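Home | News | Events | Swap Shelf | Contact

Empties Wanted: Zelolell Opens Its Second Round of Jar and Canister Collecting

Start saving your empties, everyone! The Zelolell craft room on Plistier Street is collecting used jars, canisters, small boxes and paper cups again, and the shelves have plenty of space to fill before spring classes begin.

The first round, back in August, brought in 226 containers from 70 households, and every last one found a use. Tall canisters became pencil holders and rain shakers. Wide jars went to the seed-sorting table, where the younger kids spent a whole afternoon pouring beans from one to another (and picking them up off the floor). Paper cups turned into a castle that stood taller than most of its builders.

This time the room has more ambitious plans. Nine workshops are on the calendar, and the one getting the most talk is the Lü lantern evening, named for the paper lanterns the group made for the Dillar street fair. Canisters with a good solid end make the best bases – they stay put when a door opens – and see-through sides let the light out nicely. The room has space for 19 people at the lantern evening, so put your name on the sheet by the door if you want a seat.

What to bring

Canisters and jars in any color are welcome, with or without a lid. Labels can stay on. Peeling them is half the fun for some of our regulars, and a bright wrapper often ends up in a collage. Small cardboard boxes are great too, as long as they still hold their shape. Please rinse anything that held food and let it dry all the way before you pack it.

We can't take glass with chips, cans with sharp rims or anything that held paint or cleaner.

One household's pile

If you think you have nothing to give, have a look around the house first. It adds up fast! One bedroom table with a striped, quilted cover has a lovely mix on it: a canister in green and pink, a black container with a bright blue band, a big pale olive jar, a little pink box and two white paper cups. The olive jar is just the kind of roomy shape the seed table loves, and that blue band would look wonderful in a row of pencil holders.

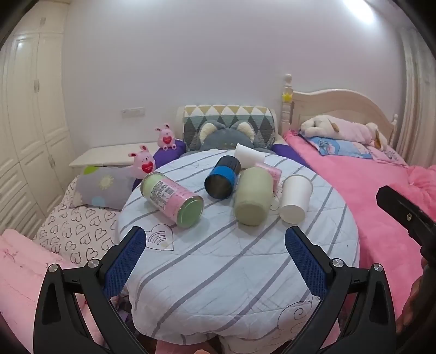 Where to drop off

Bring your bag or box to the side entrance on Plistier Street during open hours and leave it on the low shelf marked "Empties." If you have more than you can carry, send a note through the contact page and we'll set up a pickup. Families are welcome to stay and help sort – there are gloves in every size and always a pot of tea going.

Last updated: February 2026

Contact Zelolell | © Zelolell Craft Room | Back to top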